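Paper Cup Holder for a Shared Table
Project report, Design and Materials
Group members: Eluned Skyrme, Karim Alaoui, Veronika Bozsik
Supervisor: Delyth Humphreys

1. Background
Our group was asked to find a small everyday problem in the Landport study room and work on it with simple materials. We chose paper cups. They are light, they tip when someone bumps the table, and a hot one is hard to pick up. The room goes through 500 of them in a term.

2. What we looked for
We wanted a holder that keeps one cup upright, can be lifted with one hand, and takes up little space. It also had to let the cup go in and out from above without squeezing the side. The cost limit was 10 dollars per holder.

3. Designs considered
Karim drew five designs. Two were sleeves made of folded card, which helped with heat but did nothing about tipping. One was a block with a hole in it – steady, but too heavy to carry around. The fourth was a tray for several cups, and we dropped it early. The last was a round wooden base with wire loops, and this is the one we kept.

4. Testing
We filled a cup halfway with water, put it in the holder and pushed the base from the side with a ruler. Then we did the same with a cup standing alone. Each test was repeated 10 times. The cup alone fell in most of the pushes. The one in the holder slid along with the base and stayed up every time. Veronika kept the record sheet, and Mabli Maddocks from the Rees group did the pushing so that none of us could go easy on our own design.

5. Result
The final version has two loops of black wire that rise on either side and also work as handles. Before the last round of tests we widened the loops a little, as the first bend gripped the rim and the cup came up crooked.
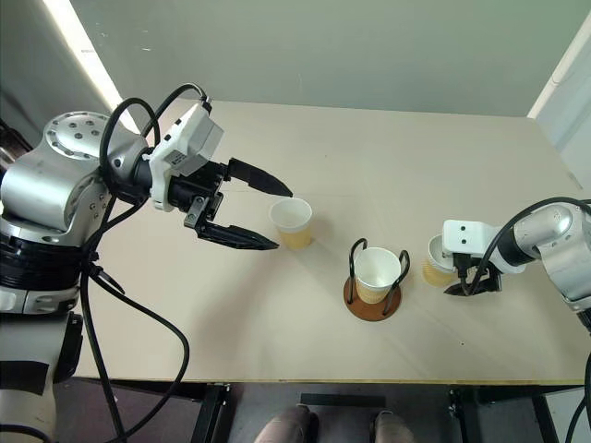
Figure 1. Plain paper cup, left, and a matching cup in the wire holder with the round base.

6. Remaining problems
The holder fits only one size of cup. The larger ones from the Enton machine sit too high. We would also like to add felt under the base – it scratches on a hard table – and try a thicker wire in February.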